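Unit 6: Automation in the prep kitchen

The Rustudcombe kitchen of Irnora sends out 2,000 meals on a full day. In October it brought in a two-armed system from Geagea for part of the vegetable prep. These notes cover what changed for the staff.

1. Tasks that moved
Picking up, placing and clearing went to the arms. Washing and quality checks stayed with people. Knife work is shared, and the split is still being argued over.

2. Tasks that appeared
Someone now has to set out the station, watch for stoppages and log them. The first month's log ran to 1,273 entries – most of them dropped or missed items. This work was not in any job description.

3. The station
Layouts are tried in simulation before the floor is rearranged. The render has one red pepper on the board, a white slotted rack to the left and an arm on either side. Consider where a person would stand to step in.
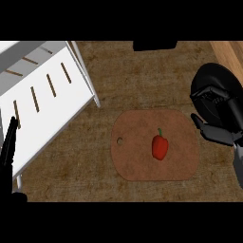 4. For discussion
Should watching the arms be paid at the prep rate or the supervisor rate? Bring 300 words to the seminar.

Related notes
Unit 5: Shift patterns at Poseo
Unit 7: Retraining and who gets it

Course office, Room 4 | Back to top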